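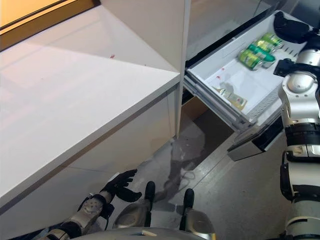

My Spanish deck in Metora has 2,000 cards, and I cap reviews at 100 a day. Kitchen nouns stuck fastest. I drill them against real objects: three green cans lying in a freezer drawer give me "lata," "verde" and "cajón" in one sentence.
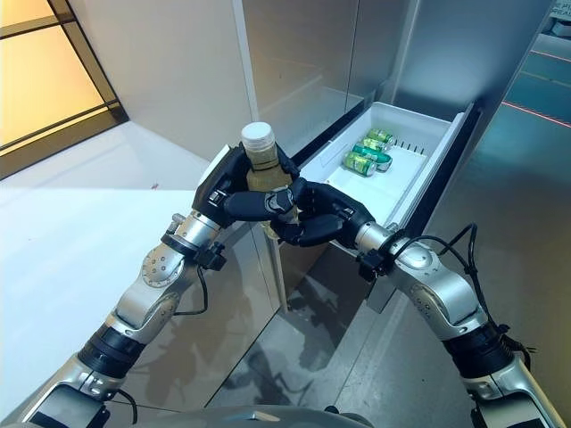

La botella, feminine.

Verbs are slower. In August I failed 44 cards, mostly preterite. 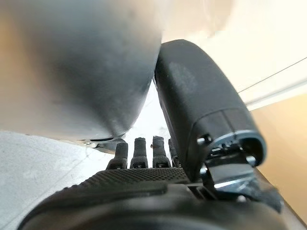
El pulgar: the thumb.

I now test each form in 2 sentences before it goes in.

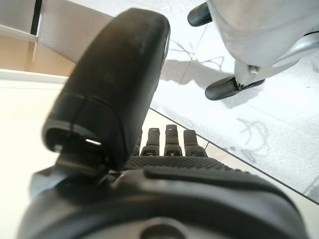 Body parts need articles, not possessives. "Los dedos" covers four fingers in a row, and "el pulgar" stays separate. Next: reflexives.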